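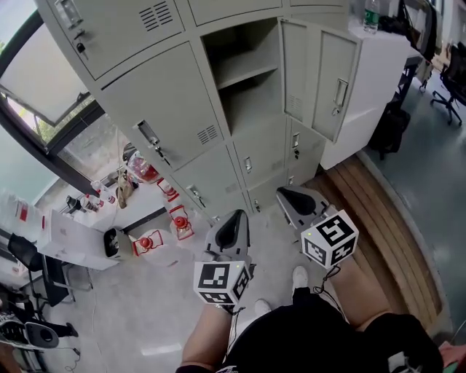 Lorna Tebbets, Records Editor, Britik Indenture Project

October | 35 shares | 2 comments

Pauper Indentures in the Gallow County Records: Frequently Asked Questions

What is a pauper indenture?

A contract that bound a poor or orphaned child to a household until a set age, usually 21 for boys and 18 for girls. Town overseers signed for the child. The parents' consent was often not recorded, and in many cases it was not required.

How many survive for Gallow County?

The county series holds 220 indentures. Another 35 are known only from entries in the overseers' account book. These are listed in the index with the letter A after the number.

Was this the same as slavery?

No. The term had an end date, and the status did not pass to the child's own children. Daily conditions could be close, however, and the overseers bound out free Black children as well as white children. The index gives race only where the clerk wrote it down, so a blank field should not be read as "white."

What did the master owe?

Food, clothing, lodging and, in most contracts, some reading. Writing and arithmetic appear more often in boys' contracts. At the end of the term the child received "freedom dues," normally two suits of clothes. Six of the contracts promise cash as well.
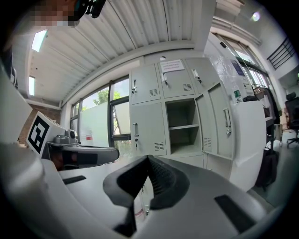 Photo: Britik Indenture Project

Why do some names appear twice?

A child could be reassigned when a master died or moved away. Each assignment has its own entry. The Primitz Mill assignments are the most common case, and cross-references are given under both masters.

Can I cite the index as proof of descent?

Cite the contract itself. The index is a finding aid, and spellings in it have been made uniform. The original spelling is kept in the notes column.

How do I order a copy?

Send the index number and the child's surname. Scans are made at 300 dpi. Items in the Sheikh Bequest are too fragile to scan and are supplied as typed transcripts.

Comments (2)

millcreek_kin: Do the A entries give the child's age? I have one with only a first name and a master.

rlw: Some do. Mine had the age in the account book margin but it wasn't in the index, so ask for the full line.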